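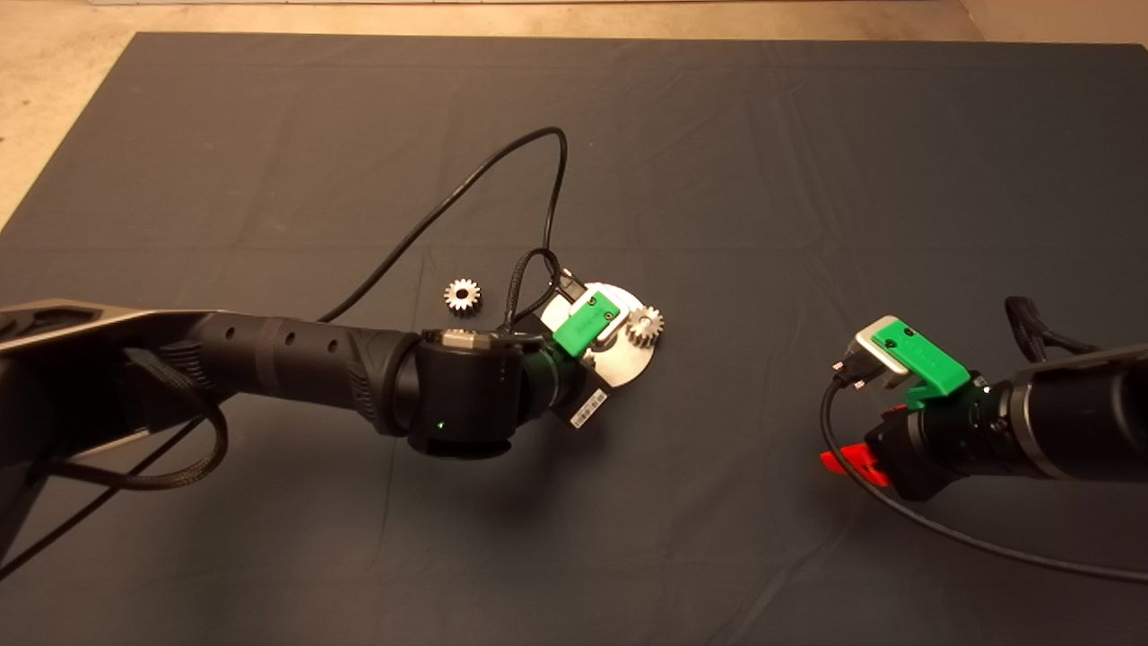

Search this site Enter keywords Go

Late Presentation of Leprosy in a Rural District: Student Project Report

1. Background

Leprosy is a slowly developing infectious disease that affects the skin and the nerves of the hands, feet and face. It can be cured with a course of several medicines taken together, but nerve damage that is already present when treatment begins may be permanent. Delay in seeking care is therefore a central concern for district health services.

The project was carried out in the Sistaver district, where patients are served by one hospital at Vastport and a smaller clinic at Luron. Many households live a full day's journey from either.

2. Aim

The project set out to establish how long patients had lived with symptoms before their first visit, and what they had done in the meantime.

3. Method

Patients already under treatment at the two sites were invited to take part. Of the 89 patients approached, 76 agreed. Each was interviewed in the local language with the help of an interpreter, using a printed form of 30 questions. The form was tested beforehand on a small group at Luron, and 2 questions on household income were reworded as a result. Consent was read aloud and recorded by signature or thumbprint. Clinical notes were consulted only where the patient had given permission.

4. Findings

Most patients first noticed a pale or reddish patch of skin without feeling in it. As the patch did not hurt, it was seldom treated as urgent. A burn or cut that had gone unfelt was the usual reason for finally travelling to the clinic.

Many of those interviewed had first visited a traditional healer or bought ointment at market. Several had been told by a health worker that the patch was a fungal infection. Women more often reported waiting for a relative who could travel with them, and farming families put off the journey until after harvest.

Fear of being sent away from the household was mentioned at both sites. Patients who had known someone cured of leprosy spoke of this fear less often.

5. Limitations

Only people who had reached treatment could be interviewed, so those with the longest delays are probably missing. Dates of first symptoms relied on memory and were fixed against festivals and harvests where possible. Interviews planned for April in the Jeon villages could not be included in this report.

6. Recommendations

Skin checks should be offered on market days at Luron. Refresher training on testing patches for loss of feeling should be given to all village health workers in the district. Transport costs for a first visit should be repaid at the clinic on the day of attendance.

Report submitted March 27, 2020

Contact the department | Copyright notice | Back to top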